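How to Descale a Kettle and Clean Out a Toaster

If you live in Sirnville or anywhere else with hard water, a kettle will grow a white crust inside within a few weeks. Toasters don't scale up, but they fill with crumbs, and old crumbs smoke. I do both jobs on the same morning, once in April and again in the fall. The work takes less than an hour, and most of that is waiting.

What you need

White vinegar, 500 ml
Water, 500 ml
A soft brush (a clean pastry brush is fine)
Two cloths, one damp and one dry
Dish soap
An old newspaper

Part 1: The toaster

1. Unplug the toaster and let it cool completely. If you made breakfast with it, leave it for 45 minutes before you touch anything inside.
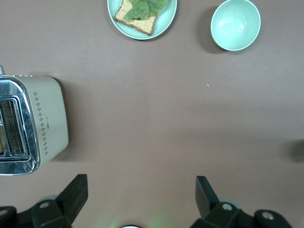

Toast on a green plate, with the toaster at left.

2. Spread the newspaper on the counter. Slide out the crumb tray, which on most models is at the back or underneath. Tip the crumbs onto the paper and wash the tray with dish soap. Set it aside to dry. A tray that goes back in damp will rust along the edges.

3. Hold the toaster upside down over the paper and shake it gently. Turn it a quarter turn and shake again. Don't bang it on the counter. The heating wires are thin and the supports crack easily.

4. Brush down the inside of the slots with short strokes, from the top. Stay off the wires themselves. Never use a knife or a fork for this, plugged in or not.

5. Wipe the outside with the damp cloth and then the dry one. Fingerprints on a shiny case come off with a few drops of vinegar on the cloth.

6. Put the dry tray back, plug the toaster in, and run it once empty on a middle setting with a window open. A faint smell on this first run is normal.

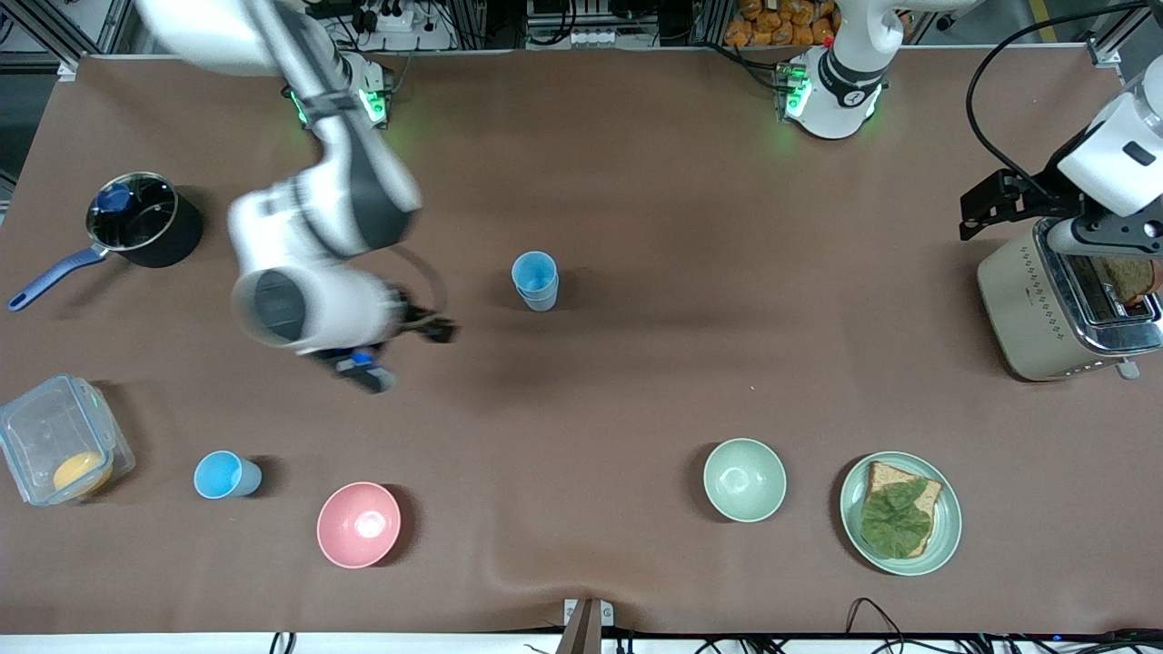
Part 2: The kettle

1. Empty the kettle and pour in the vinegar and water. Check that the mix covers the scale. For a small kettle, use less of each but keep them equal.

2. Bring it to a boil, switch it off, and leave it to stand for 30 minutes. Heavy scale may need a second round with fresh vinegar.

3. Pour it out and wipe the inside with a soft cloth. Skip steel wool, which scratches the metal and gives new scale a place to hold.

4. Fill with plain water, boil, and throw the water away. Do this 2 times, or until the smell is gone.

Putting things back

Wipe down the surface before anything goes back on it. Crumbs travel farther than you expect, and a plain matte top hides them well. Run a dry hand over it to find what you missed.
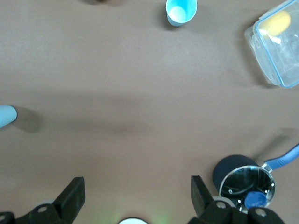 The brown tabletop, seen from above.

Keep the toaster away from curtains and out from under low cabinets. Leave the kettle lid open overnight so the inside dries.

If your toaster has no removable tray, look for a hinged plate underneath. My old Drakov had one held by a small catch, and I owned it for two years before I noticed.

Written by Vinzenz Ruchti
Last updated May 26, 2022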